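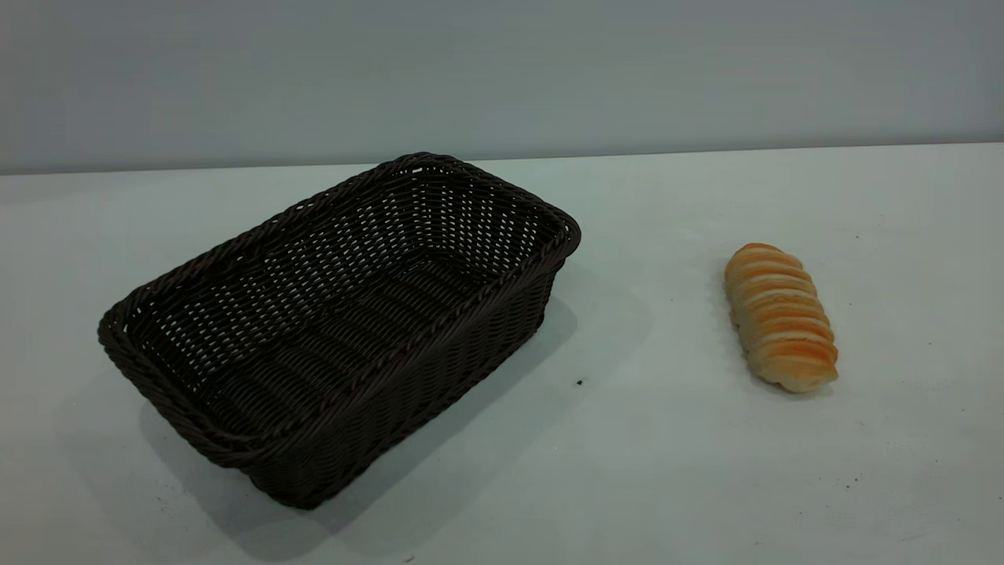 Czesław Szczepańska told me a basket with no cloth in it is only half a basket, and that I'd get nowhere with the bread question until I'd sorted out the cloth question first. I wrote that down, went home annoyed, and then spent most of a winter finding out how many people in Osar felt the same way. So this section is partly about cloths, even though it was meant to be about where the bread goes at breakfast.

4.2 Where the roll ends up

A quick reminder of what I had to work with. The 60 households kept kitchen diaries, and between them they handed in 3,708 entries, some of them very long (one family wrote in pencil on the backs of bread bags, and I'm still grateful for every crumb of it). A basket is mentioned in 428 of those entries. I'd expected more. Bread itself is everywhere in the diaries, but most of the time it goes from the bag to the board to somebody's hand, and the basket stays on top of the fridge.

What changes things is the roll. Sliced bread hardly ever makes it to a basket on a weekday. Rolls do, even when there's only one of them left, and I found that last bit odd enough to chase up in the interviews. Why get out a whole basket for one roll? People looked at me as if I'd asked why they used a plate. A roll on the bare table looks dropped, one woman said. Another told me it looks like somebody's already claimed it - if it's in the basket, it's for whoever wants it.

I'm calling this the "claimed roll" idea and I lean on it quite a bit from here on. Put simply, a roll on the tabletop belongs to the nearest person and a roll in the basket belongs to the table. Three households flatly disagreed with me, and I come back to them in 4.5.

Size came up as well. The baskets people owned were nearly all too big for how they used them now. They'd been bought, or handed down, when there were more mouths at the table, and the rolls had stayed the same size while the family shrank. I heard "it looks lonely in there" in so many kitchens that I started using it as a code in my notes. Figure 3 gives the proportions I mean: an open rectangular basket, one ridged roll lying on the woven floor near the side, and a lot of room left over. Nobody in the interviews thought this was a reason to buy a smaller basket. They thought it was a reason to buy more rolls.

Figure 3. A single roll in a rectangular woven basket, no cloth.
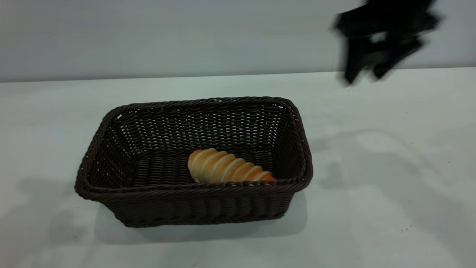

4.3 The cloth question

Right, the cloth. I'd left it off my first interview sheet completely and had to go back to the early households with a second one, so the answers from those kitchens are thinner than I'd like.

People who line the basket talk about crumbs. People who don't line it also talk about crumbs! The difference is what they think should happen to them. Liners want the crumbs caught, so the cloth can be shaken out over the back step. The others are quite happy for crumbs to go down into the weave, and they knock the basket upside down over the sink every so often. "Every so often" covered a lot of ground. In one house it was after each meal, in another it was before Christmas.

I had a go at both ways at home, on my own table, for about a month. With a cloth, the roll sits higher and doesn't slide around, and the basket looks dressed for company. Without one, I noticed myself taking the roll out more carefully, though I can't say that means anything for anyone else. I also stopped ironing the cloth after the first Sunday, and several households owned up to the same thing.

Then there's the basket itself. Older interviewees cared a lot about how it was made, far more than I'd planned for, and would turn it over to show me the bottom before they'd talk about bread at all. The rim was what they judged it by. A thick, rope-like rim was taken as the sign of a basket you could pass down the table by one side, loaded. The sides mattered less, as long as the strands were tight and didn't snag a sleeve. I've put in a close view of one with that kind of rim and ribbed side, as the words people used for it ("corded", "plaited", "the fat edge") don't match up well from one house to the next.
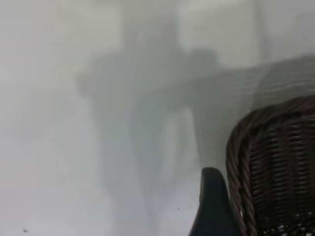

4.4 Passing and reaching

Once the basket is on the table, somebody has to decide whether it moves. In the smaller kitchens it didn't. It sat to one side and people reached. In the bigger ones it went around, and the diaries get quite heated on the matter of which way.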